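Nosten workshop, kiln room
20 September 2026

**Purpose.** To establish why the August bisque loads in the Elport kiln came out with fine cracks at the foot rings, and to settle the heating schedule before the autumn work is loaded.

**Condition of the kiln.** The hour meter has passed 4,000. The lower elements sag slightly in their grooves and two pins are missing on the door side. The thermocouple tip was scaled and has been cleaned, though not replaced. Door seal in fair order apart from the bottom left corner, where the fibre is compressed. No new fibre in stock.

**Test load.** Natovov stoneware body, thrown and turned, mixed foot widths. All pieces had been on the open racks for a week. Heavier bowls were placed on the bottom shelf, as in August, in order to repeat the fault if possible. Schedule as before, except that the first ramp was slowed and a hold of 40 minutes was added at 615 °C. Bungs left in until morning.

**Observations.** The controller reached the hold without an error. It then overshot by a small margin and took longer than expected to settle, which may be the thermocouple and should be checked against the spare. On unloading, the upper shelves were sound. One bowl on the bottom shelf showed a crack running inward from the foot, shorter than those seen in August. The same bowl had a noticeably thick base when it was broken and measured against the others, and drying cannot be ruled out as the cause. The result is therefore inconclusive as regards the ramp.

**Action.** Order element pins and door fibre. Repeat the firing with the bottom shelf raised on taller props. Thick-based ware to be held back a further week.

**Glaze and decoration.** The Jaiswal clear has been remixed as a 2,000 g dry batch and sieved twice; it is to be tried over cobalt on the next bisque. The last tiles bled at the edges of the brushwork, and a thinner coat is proposed. For the layout of the trial plates, the blue floral scroll on a wide rim, with a plain pale turquoise ring separating it from the central medallion, is a suitable pattern to follow. The dark brown edge would need a separate iron wash, applied after the clear and wiped back. Viscosity to be noted in the glaze book before dipping.
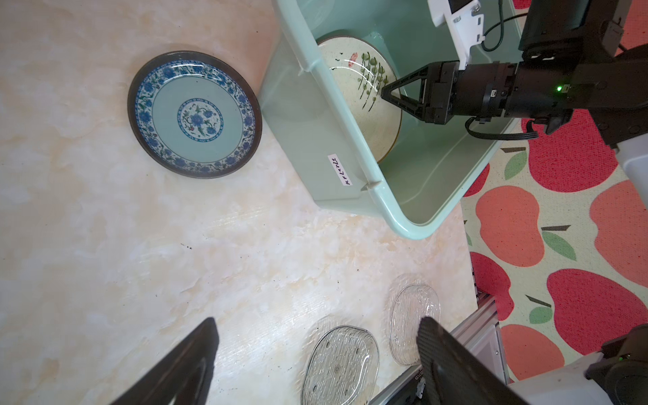
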